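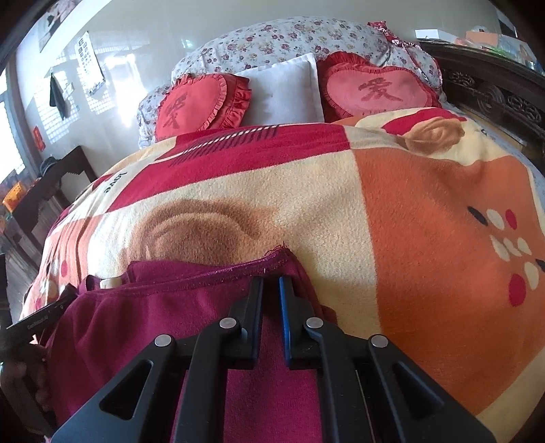
# Citing a translated novel when the chapter divisions differ between editions

**Category:** Literature and Reading > Book Groups and Study Guides
**Status:** Answered

## Question

I coordinate the reading program at the Birkett public library and am preparing a study guide for our July session. The selected novel is *The Salt Warden*, in the English translation published by Sudholm. Several participants own the older Prunberg edition, and the two do not agree on chapter divisions. The Sudholm text has 20 chapters. The Prunberg text has 16, and it places the letters from the narrator's sister in an appendix, where the Sudholm text leaves them in sequence.

The guide must direct readers to specific passages. Page numbers are of no use across the two editions, and chapter numbers cease to match after the harbor episode. I would be grateful for advice on the following points:

- Which edition should be treated as the reference text?
- Is there an accepted method of citing a passage so that holders of either edition may find it?
- Should participants with the Prunberg edition be advised to read the letters at the point where Sudholm prints them?

The guide goes to the printer on Wednesday.

## Answers

### Answer 1 (accepted)

Designate one edition as the reference text and state this on the first page of the guide. The edition your library is able to supply in quantity is normally the suitable choice, which in your case would appear to be Sudholm.

For citations, the customary practice in study guides of this kind is to give the chapter number in the reference edition, followed by the opening words of the paragraph in quotation marks. Where the translations differ in wording, a short description of the event should be used in place of the quotation. "Chapter 6, the dismissal of the pilot" will serve any reader.

You should also include a table of correspondence. It need list only the chapters that differ. In my own copy of the Prunberg edition, the former Chapters 2 and 3 are run together without a break, so please verify the early chapters as well. The divergence may begin before the harbor episode.

With regard to the letters, I would recommend that they be read in sequence. The second letter discloses the father's debt, and the narrator's conduct at the auction is difficult to follow without it. Prunberg readers can be given a line in the guide at each point indicating which letter to consult.

Dennis Bloxham

### Answer 2

The Florkia edition is better than both. It has notes.

> **Comment from the original poster:** Thank you. The Florkia edition is out of print and our branch holds a single copy, for use on the premises only.

### Answer 3

I concur with the first answer on the matter of the reference text but would dissent in respect of the letters. A reader who meets them at the end regards the sister as a silent figure for most of the novel, and the appendix then alters that judgment considerably. Our group read it in that manner and the resulting discussion was the most productive of the season. You may wish to leave the order to the participants and to put a question on the subject in the guide.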